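Pool cover

A pool cover is a sheet or a set of slats which is laid over the water of a swimming pool when the pool is not in use. It keeps out leaves and insects, slows down evaporation and holds the warmth in the water. Some covers are also made to carry the weight of a child or an animal, and these are called safety covers.

Types

The solar cover, or bubble cover, is light and floats directly on the surface. The winter cover is heavier and is fixed around the edge of the pool, usually from October until spring. The slatted cover is made of hollow profiles and rolls on to a shaft at one end of the basin. In the Clolberg type the shaft lies under the water, and in the Fleneck type it stands on the terrace.

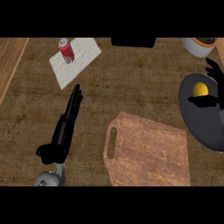

Dale Landry objects that this division leaves out the mesh cover, which lets rain pass through and therefore needs no pump. Other authors count mesh covers among the winter covers.

Use and care

A solar cover should be taken off completely before anybody swims. It is rinsed with fresh water and kept in the shade, as strong sun makes the bubbles brittle. At the public baths of Drullus, where the pool has a surface of 94 square metres, a slatted cover was installed at a price of 2,249 pounds and its motor was replaced after four years.

See also: Pool roller; Zacharias anchor; Evaporation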